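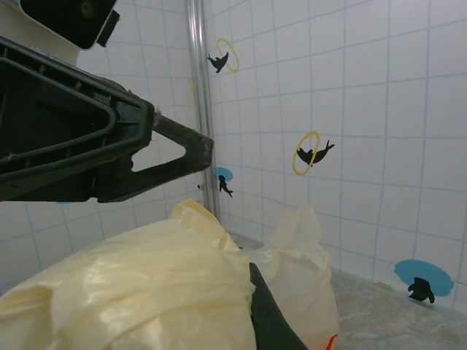

Bags, seals and a very patient arm: my afternoon at the Rekulura open day

I nearly didn't go. It was drizzling, the bus was late, and "robot open day" sounded like two hours of standing behind tall people. But my neighbour Shalini Pant had a spare ticket and I'm nosy, so off we went to the old Kandpal building, where Rekulura has had its workshop since March.

I'm so glad I did! The main hall had the usual stands and leaflets, but the queue was for the little tiled corner at the back where they were practising with plastic bags. Pale yellow ones, thin and crinkly, the sort that slither about when you try to pick them up at home. A black gripper goes down among them, gets a finger into the gap between two bags and feels its way into the folds. And behind it all, on the white tiles, somebody has stuck black seals leaping through yellow hoops and balancing a blue ball. The children loved those (so did I).

Leonor Aguiar was running the demonstration and she took questions the whole time, even from a small boy who only wanted to know the arm's name. It's called Gultton, if you're wondering. She told us that bags are much harder than boxes. A box stays the shape it was when you looked at it, but touch a bag and it's a different shape altogether, and the shiny film throws light back at the camera as well. They've done 3,000 practice grabs so far and she reckons they'll need plenty more before she'd trust it with anybody's shopping.

The long-term plan is sorting and lifting bags at recycling depots, and Raluca Cârstea, who looks after that side, was very frank about the money. One arm with all its bits won't be cheap, and the first depot trial will have only one. I asked her if it would put people out of work. She said the depot they're talking to can't fill the jobs it has now, though I noticed the man next to me didn't look convinced, and he got a good long argument out of her. Fair play to both of them.

Shalini had a go at guiding the arm by hand and came back very pleased with herself. I had a go too and we'll say no more about it.

Tea was 100 pence a cup, which somebody obviously thought was funny, and the ginger cake had gone by the time I got there. My one grumble is the sound in the hall. Brijesh Garg gave a short talk on safety and I caught maybe half of it from the back.

There's another open day planned for the autumn. Tickets are free but you do need to book, and the demonstration groups are limited to 9 people, so get in early if you want to be near the front. Parking is round the back, off Rivell Lane.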